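Fixing Tracking Dropouts With Tag Cubes and Sensor Gloves

You have a clean recording, you play it back, and partway through the right hand jumps four inches to the side and snaps back. The cameras lost the tag cube and the solver guessed. We had this on 11 recordings in one week before Akinyi Massawe worked out the causes. These are the steps we use now.

Step 1. Stop and save the log

Don't restart the tracker first. A restart clears the dropout log. Save it, then note the time of each jump. 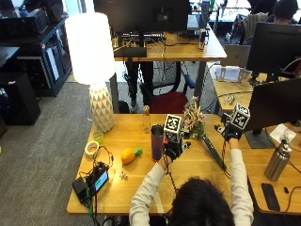
Both gloves raised over the desk, with the bouquet between them.

Step 2. Check the cube mounts

Hold the glove still with one hand and push the cube lightly from the side. If it moves at all, tighten the bracket and recalibrate. A loose cube gives small, steady drift. A cube that is hidden gives a jump. If your log shows gaps longer than 200 milliseconds, go on to step 3.

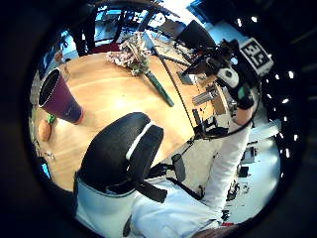 Run the glove cable back along the forearm and leave enough slack to bend the elbow fully. On our right glove the plug was being pulled a little at every long reach, and the glove data froze while the cube kept tracking. Gaëtan Hoarau found it by reaching slowly and watching the signal light.

Step 3. Look for things that block the view

Play the hand camera next to the fixed camera at the time of each jump.
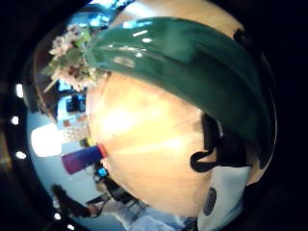 Tall or bulky props cause most of the blocked views. Go through the recording and mark each moment when the prop comes between the hand and a camera. With flowers, check the stem end as well as the blooms, and look for straps too. A black strap hanging near the hand, like the one under the green shape here, should be tucked in before you record again.

Step 4. Repeat the task slowly

Do the same pick four times at half speed and turn the wrist a little more each time. Write down the angle where the tag drops out.

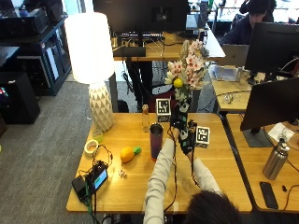
Bouquet held up in the left glove.

If it drops out at the same angle each time, move the fixed camera. If the angle changes, go back to step 2.

Delete the bad section before anything is sent to the arm. A jump in the recording becomes a jump in the motion, and the arm will follow it at full speed.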